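September 2019

Second week of robotics club and I already have more to write down than I did in all of last spring. I came home with my head so full that I forgot to eat until Mom put a plate on top of my notebook.

So, the project. We voted (finally!) and the Sunanov idea won, which is what we're calling the table-sorting challenge after the street the club room is on. The plan is to collect a whole pile of short demonstrations by hand, using a gripper you hold yourself with a camera on it, and then train something that can pick up small parts from a table and put them where they belong. I love this so much more than last year's line follower. Last year I wrote maybe 30 lines of code that mattered and spent the rest of the time chasing a wheel that kept slipping. This year we get to work with our hands!

Lukian Hordiienko is leading the hardware side. He's in his final year and he already built one gripper over the summer, so he knows all the places where it goes wrong. He let me do the pads on ours, both of them, and I was so careful that it took me almost the whole afternoon. He checked the screws after me and only tightened one. I'm counting that as a win.

We argued for ages over what to call the gripper. Trallik was my suggestion and I still think it's the best, it sounds like a friendly troll. Somebody wanted Mindier, which we ended up giving to the training code instead, so now Trallik collects and Mindier learns. The laptop that runs everything is still just "the laptop," poor thing.

Things I learned today, before I forget:

Hold the handle lower than feels natural. When I held it high my wrist got tired fast and the fingers came in at a funny slant.

Start every recording with the fingers wide open. Lukian was strict on this one. I kept starting half closed because I was already thinking of the part I wanted to grab.

Go slow, but don't stop. I stop all the time, it's terrible. You can see it in the playback, I hover over the part like I'm afraid of it.

We recorded 16 practice runs between us and kept 8. The other half were mostly mine, ha. One I ruined by laughing, one by talking to Lukian and forgetting what I was doing, and one by picking up the wrong part entirely and placing it beautifully. I don't even mind. The ones I did toward the end looked so much smoother than the first ones, and when I saw my last one played back I made everybody come over and watch it again.

The goal is 70 good ones before we even try to train anything. That sounded like a mountain this morning and now it sounds like a couple of good afternoons. Ms. Siqueira says we should write down who did each run and how it went, in pencil, in the big binder, so I've volunteered for that since I'm writing everything down anyway.

I saved a still from the camera to stick in this diary, because I want to remember how it looks from Trallik's side. I'd been thinking of the table as just the table, and from down there it's a whole landscape, all those lines in the wood.

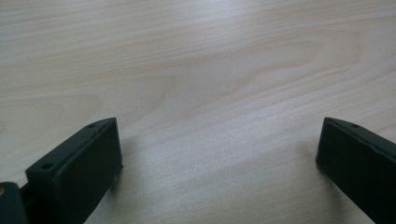 Trallik's view of the table, fingers wide.

I keep looking at it. I put those pads on! There's a loop in the grain toward the back that I never noticed from my chair, and I've sat at that table since last year.

Tomorrow I want to ask whether we can try rubber washers as the first real part. They're soft and they lie flat, so they'll be hard to pick up, but Lukian thinks it's better to find out early what Trallik can't do. I'd rather start with the little blocks, to be fair, because I'm good at the blocks. Maybe one of each.

The regional show is in December and we have to send in a page on the project before then. I've written a first sentence four times. The current one is "Our gripper is named Trallik," and I'm pretty happy with it.

Need to bring: pencil, the long screwdriver, my good charger, snacks to share this time.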